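Trideo Rillent Phone Camera Review

Home | Reviews | Phones | Cameras
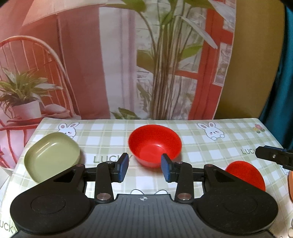
Bowls on a checkered tablecloth, with a printed backdrop behind.

The Rillent is the second handset from Trideo to carry a Görtz main sensor. Our laboratory tested one retail unit in November, taking 320 photographs. Daylight detail is very good and colors are accurate. Low-light results are weaker, and the zoom lens loses sharpness at its longest setting. Battery life is adequate. The Rillent is recommended for daytime use.

121 shares | 2 comments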